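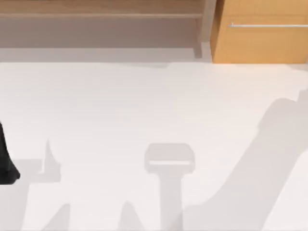 仿真里给腕部相机加阴影，到底有没有用？

求助各位，我最近在复现一篇做移动操作的工作，任务是在厨房场景里开柜门。全部在仿真里采数据，然后训一个模仿学习策略，输入就是相机图像加关节角，没有深度。

问题出在渲染上。我一开始为了省时间把阴影全关了，训得飞快，同一套设置下测，成功率能到70%。后来想着总要往真机上靠一靠，就把阴影打开测了一下（策略没重训，只换了渲染），直接崩了。最典型的毛病是手臂还没伸到柜子跟前，夹爪就在白地板上方停住，来回抖，好像觉得地上有东西要避开。我把图像翻出来看，地板又白又平，啥也没有，就是机器人自己的影子，手臂一条长长的斜影，夹爪的影子轮廓还特别清楚，连那道开口都看得出来。影子颜色其实很淡，比地板深不了多少，我真没想到影响这么大。

我用的是我们组内部的仿真环境，叫Bora，场景是从Greenwood那套厨房里挑的。想问的是：
一，这种情况是应该训练时就把阴影打开，还是干脆测试时也关掉算了？
二，有没有人做过对比，阴影对策略到底是干扰还是有帮助？我记得有人说影子能提供高度信息，但找不到出处了。
总共采了1912条演示，重新采一遍我会哭的……

发帖人：夹爪今天又抖了

——

测试时关掉肯定不行啊，你真机上怎么关，把灯关了吗哈哈。

先说好消息，不用重新采。你的演示里只要存了每一步的状态（关节角、物体位姿、相机位姿），就可以离线回放，把图像重新渲一遍，动作标签一条都不用动。我们去年就这么干的，用的是Orkov，回放脚本写了两天，渲染挂机跑了一个周末。要是当时只存了图像没存状态，那……节哀。

重渲的时候别只渲一个光照。我踩过这个坑：阴影是打开了，可主光源一直在同一个位置，结果策略把“影子在画面哪个角落”当成了定位线索，测试时光源一挪又崩，崩得比你现在还难看。后来我每条演示渲3个版本，光源方向随机，软硬程度也随机，再混一部分没阴影的进去，这才稳下来。训练时间会变长，心里有个准备。

第二个问题，我们做过一个很小的对比，不敢说是结论，你参考着看。固定光源、带阴影训练，并且在同样的光源下测，比完全没阴影要好，主要好在往下够东西的动作上，夹爪越接近台面，影子跟夹爪靠得越拢，网络应该是用上了这个。可一旦测试光源跟训练不一样，这点好处就没了，甚至倒扣。光源随机化之后处在中间，最好的情况没那么好，但各种光下都差不多。我个人宁可要后面这种。

另外建议你做个便宜的诊断：拿一条失败的轨迹，同一组状态，渲一张有影子的、一张没影子的，分别喂给策略，看输出的动作差多少。逐帧画成曲线，你会很清楚地看到它在哪一步开始犯迷糊。我那次画出来，差别几乎都集中在夹爪影子很完整的那一段，跟你说的抖动位置挺像的。

答主：回放脚本维护人

——

同意楼上。补一句，检查一下阴影贴图的分辨率，太低的话边缘会一跳一跳的，静止的时候看不出来，手臂一动就闪，策略也会跟着抖。我之前在Clilcombe那个场景上以为是策略的问题，调了好久的学习率，最后把分辨率调高就好了一大半。

还有看看是不是做了图像增强，我试过只加亮度和对比度抖动，对影子基本没用。

答主：白地板受害者

——

楼主回来更新一下。状态都存了，谢天谢地！诊断那个曲线我画了，确实是夹爪影子进画面以后动作开始乱。现在正按随机光源重渲，最多2天能跑完，先拿开抽屉那个小任务试水，有结果再来贴。阴影贴图我也看了，用的是默认值，低得离谱，顺手一起改了。

发帖人：夹爪今天又抖了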